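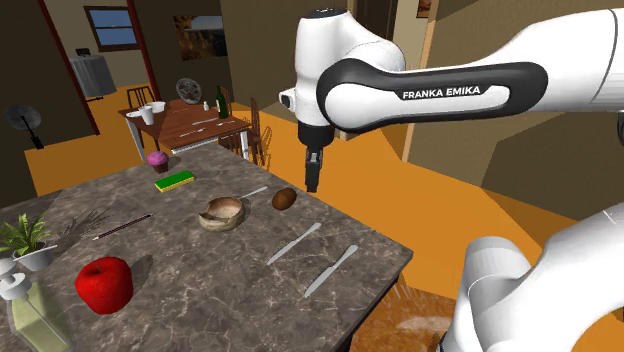 October, after the Birmont open day

Writing this up the same evening, before I forget which parts were demo and which parts were slide.

We got there at 9:30 and sat through the welcome talk. Most of it was Zomgate explaining their kitchen simulator, which Birmont now uses to train the table-clearing policy. The headline number was 3599 generated kitchens. I asked how many of those differ in the layout of the room and how many just get new textures and a reshuffle of the same props. The answer was "a healthy mix." I wrote that down word for word.

What they ran live was the counter task. Franka arm, two-finger gripper, marble counter with a lot of clutter on it: bowl with a spoon in it, a couple of table knives, sponge, cupcake, apple, potted plant. The policy gets a typed instruction and is meant to move the named object. The audience was allowed to pick from a printed list. I don't love printed lists.

Notes from the runs I watched:

- Sponge: fine. Clean approach, good grasp, no complaints. A sponge is a friendly shape.
- Apple: fine on the second try. On the first the fingers came down off-center and it rolled. The presenter reset without saying so.
- Spoon out of the bowl: the bowl came up with it a little, then dropped back. Counted as a success on their board. I would not have counted it.
- Knives: not on the list. I asked. "Thin flat objects are on the roadmap."

The knives bother me most, as they are exactly what our people would want cleared. Getting two fingers under a blade lying flat on stone is a contact problem, and I'd like to know what their physics does at that scale before I believe any number that comes out of it. The contact settings weren't shown. I asked for them by email and was told yes, so let's see.

Rendering is very good, I'll give them that. Soft shadows, believable marble, a whole dining room and a doorway behind the counter. The guests around me were impressed and kept saying so. I kept wondering how much compute goes into a dining room the gripper will never visit. Their argument is that background variety helps the vision side transfer. Could be. They had no ablation to show — I asked that too — and the only comparison on the slides was against their own older version.

Real hardware: one cell, behind a rope, 3 runs. Table was much barer than anything in the simulator. Two worked. On the third the arm stopped short of the cup and held there until someone pressed the button. Blamed on lighting. If the lighting in their own building is enough to stop it, then I don't know what 2125 hours of simulated practice bought them.

The Đinh booth was by the coffee. They sell a wrist camera mount and were the only ones all day who volunteered a failure rate. Took a leaflet, it's pinned over the bench.

Spoke briefly with the crew from Dandamholm, who have had the Birmont stack on trial since spring. Their version: setup was quick, the first week looked great, and then they spent a month chasing calibration. They're still on the old release and in no hurry to upgrade. Best ten minutes of the visit.

Price for a lab license is 19 seats minimum. We have use for maybe four.

To do:

- [ ] Chase the email about contact settings (friction, solver step, finger pad stiffness)
- [ ] Ask whether we can send our own instruction list and have them run it unedited
- [ ] Set up flat cutlery on our own bench and get a baseline with the scripted grasp, so there's something to compare against
- [ ] Find out what "success" means on their board. Lifted? Placed? Still holding after a second?
- [ ] Return the visitor badge, it's in my jacket

My vote for now is no trial. If the cutlery baseline comes out terrible on our side as well, I'll soften a bit on the knives, though not on the spoon.

Added later: checked my notes on the apple. It rolled on the first try and the board showed one attempt. Put that in the email too.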